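Ticket: Pilgrimage sign-up page stops taking names
Site: Herside Shrine, parish web office
Status: Closed

Monday, 8:40 a.m.
The Herside parish office reports that the sign-up form for the August walking pilgrimage shows "Registration full." The limit for the walk is 400 people. The list in the office shows 200.

9:15 a.m.
Confirmed. Tested in two browsers with the same result. The Lerent form plug-in says it has 400 entries.

10:05 a.m.
Exported the entries. Every walker from the Brondora parish group is in there twice, and so is everyone else. The confirmation email step is saving a second copy.

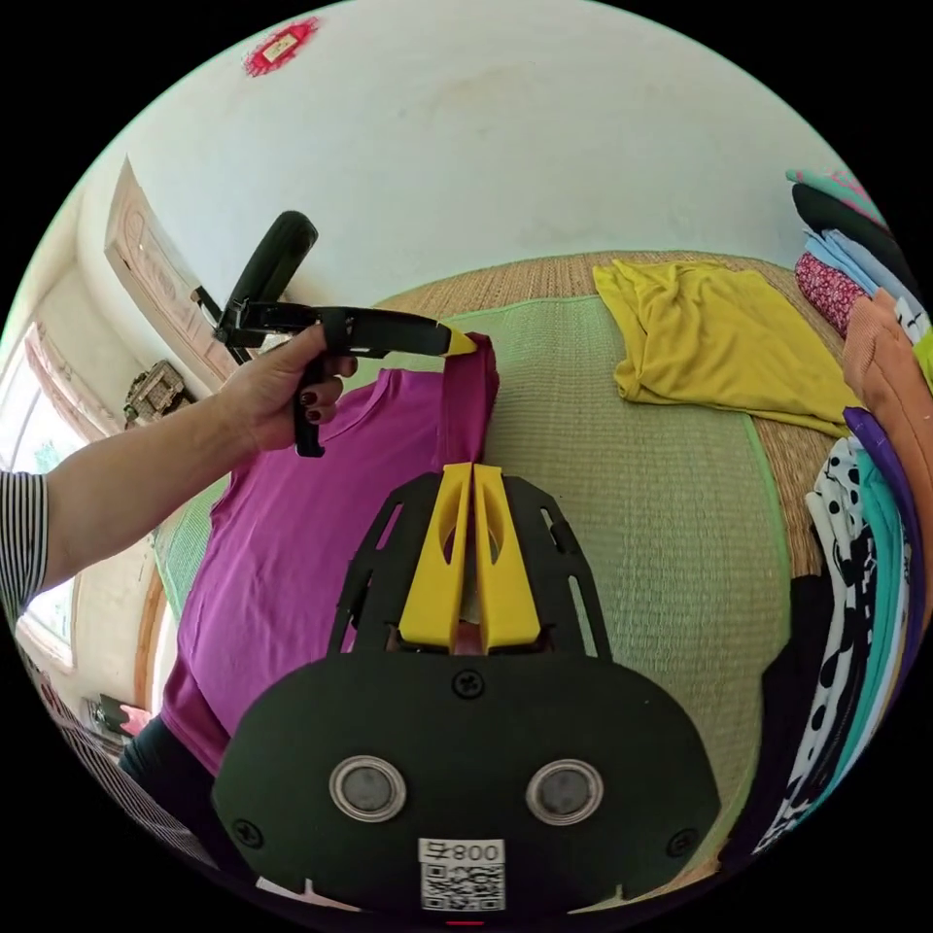 10:30 a.m.
Turned off the email step and removed the duplicates. The form is open again. Entered a test name, got one entry, deleted it.

1:20 p.m.
The office asked if the candlelight Mass form has the same problem. It does not. That one runs on the older Nikzad form and sends no email.

2:00 p.m.
About 12 people wrote in after being turned away. Sent the office their addresses so they can be invited to sign up again. Email step stays off until the plug-in is updated.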